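Fórum Skindside > Cidade e rua > Praças e espaços abertos

Tópico: A praça grande em frente aos blocos cinzentos, vale a pena?

marta_rodinhas
Olá a todos! Mudei-me há pouco para este lado da cidade (trabalho na Sevutier, num escritório sem janelas, uma tristeza) e passei finalmente pela tal praça de que tanto se fala aqui no fórum. Fui sem grandes expectativas, porque toda a gente me dizia que aquilo era um descampado de pedra com vento. E é, pronto, mas eu gostei! É tão raro haver espaço assim, liso, largo, sem esplanadas a comer metade do passeio.

Estava um céu carregadíssimo e mesmo assim havia gente, um grupo de camisolas brancas junto ao muro comprido, bem encostadinhos uns aos outros, e uma carroça cheia de tábuas compridas que me deixou a pensar na força que é preciso para levar aquilo. Os prédios ao fundo acho-os bonitos, com aquelas riscas escuras e claras, mas sei que vou levar pancada por dizer isto.

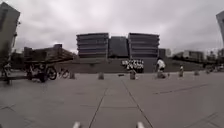
Ottmar Wendt
Bonitos não lhes chamava, mas já me habituei. O meu problema com a praça é outro: não há onde uma pessoa se sente. Da última vez acabei encostado a um pilarete de pedra a comer uma sandes, com as costas feitas num oito. Metam lá uns bancos, com encosto, e eu passo a defensor do sítio.

zeca_do_bairro
Bancos não, por amor de Deus. Põem bancos, depois põem floreiras, depois vem um quiosque da Yammine a vender café a preço de ouro, e lá se vai o espaço. Eu vou lá patinar há 10 anos e a graça daquilo é estar desimpedido. Quem quer sentar-se tem o jardim.

marta_rodinhas
Zeca, também patinas? Eu ando a recomeçar (caí em fevereiro e ganhei medo) e queria saber se o piso é bom para rodas moles. Pareceu-me regular, mas a pé uma pessoa não sente nada.

zeca_do_bairro
É bom, com rodas moles vais muito bem. As juntas sentem-se um bocadinho mais do lado do muro. Para treinar slalom há quem use os pilaretes, mas estão demasiado afastados para isso, eu levo os meus cones da Trorach e monto tudo mais para o meio. Com chuva esquece, aquilo fica um sabão.

lila_ao_vento
Vou discordar dos dois, do Ottmar e do Zeca. Bancos sim, mas só ao longo do muro! Não estorvam quem patina e o muro corta o vento. A minha mãe tem dificuldade em estar de pé muito tempo e adora ir ver os miúdos, só que ao fim de 20 minutos temos de voltar para casa. Uma praça não é só para quem tem joelhos novos, Zeca.

zeca_do_bairro
Os meus joelhos não são novos há muito tempo, Lila. Mas está bem, junto ao muro ainda engulo. Com a condição de não serem daqueles de metal que gelam uma pessoa.

Ottmar Wendt
Assino já. E uma árvore ou duas? Com aquele sol de agosto não se aguenta lá estar depois do almoço.

pedra_e_cal
Árvores ali é complicado. Não sei o que há por baixo do pavimento, mas se houver laje precisavam de caldeiras altas e lá voltamos às floreiras que o Zeca detesta. Eu preferia que tratassem primeiro do talude. Aquela faixa inclinada em frente aos escritórios é escura, sem vida, e ocupa um comprimento enorme. Dava uns degraus largos, onde as pessoas se sentavam a olhar para a praça, e resolvia-se a questão dos bancos de uma vez. Quando se olha para aquele lado, com os prédios por cima, é o que mais me incomoda.
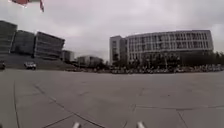 Tempo de leitura do tópico: 3 min

lila_ao_vento
Degraus é uma ideia gira, mas para a minha mãe degraus é o mesmo que nada. Rampa e bancos. E já agora, carros: gostava que ficassem longe dali. Quando há crianças a correr fico sempre de olho neles.

pedra_e_cal
Tens razão quanto à rampa, não pensei nisso. Os carros precisam de chegar aos prédios por algum lado, essa parte não sei como se resolvia.

marta_rodinhas
Estou a adorar isto, vim perguntar se valia a pena e já temos um projeto! Vou lá voltar com os patins assim que apanhar uma tarde seca. Zeca, se vires alguém de capacete amarelo agarrada a um pilarete, sou eu.

zeca_do_bairro
Combinado. Costumo chegar por volta das 4 da tarde. Traz proteções para os pulsos, que a pedra não perdoa.

Ottmar Wendt
E eu levo uma cadeira de campismo.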